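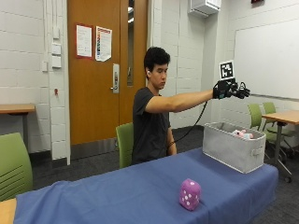 Pushpa Ahuja was told the job would be easy on the knees, and she says that much has held up. After years of walking the returns floor at Inditz, picking up whatever customers had sent back and putting it into the right bin, she now does much the same thing sitting down, with a sensor glove on one hand, and the company calls it training.

The trainee is a machine. It will sort soft goods, or so the plan goes: plush toys, cushions, fabric boxes, all the squashy things that arms built for cardboard have never got along with. To learn how a hand lets go of a stuffed animal, it needs a great many recordings of hands letting go of stuffed animals. So people reach over a bin, reach back, and reach over again. A printed square rides on top of the glove so the software can keep track of the hand, and a cable trails off it in the direction most likely to catch on your sleeve.

A full shift is 184 reaches. The number came from Trodetti, the supplier, and no one on the floor has been able to find out what was wrong with 183. Sessions last 55 minutes, followed by a break that used to be for coffee and is now mostly for shoulders. "I spent my first week apologizing to the toys," Ahuja says. "You drop one badly and the computer wants it again."

What has changed is harder to put on a poster, though Inditz has made several. The old job had a pace you could argue with. You sped up before lunch, slowed down after it, and talked the whole time. The new one has a right way to hold your wrist. Talking is allowed, but laughing moves your arm, and a moved arm means a do-over. People have developed a kind of flat, ventriloquist's humor to get around this.

Pay went up a little. So did the number of people with opinions about elbows. Zhong, the software that scores each recording, marks them out of 100 and offers no comments, like a teacher close to retirement. One sorter with two decades on the floor got a 30 on her first try at dropping a soft toy into a bin, a thing she had done for a living since before the software's authors could drive. She asked for the score to be printed and taped up in the break room. It is still there, next to the vacation chart.

The obvious question, whether they are teaching their replacement, gets asked about once a month by someone from outside and once an hour by everyone else. Management's answer is that the machine will take the night work and the day crew will "move up into oversight." The crew has asked what oversight pays. A meeting was promised for December.

Nesport, the warehouse across the road, went through something similar with its packing line. Its packers kept their jobs and gained a tablet each, and now spend a good part of the day telling the tablet that the machine has stopped. Some like it. One of them told me he missed the tape gun — the noise of it, mainly.

Ahuja is less sentimental. She has watched the early test clips, in which the machine picks up a toy rabbit by one ear, holds it over the bin and appears to think. She recognized the pause. It was hers, she says, from an afternoon when her nose itched and she had the glove on.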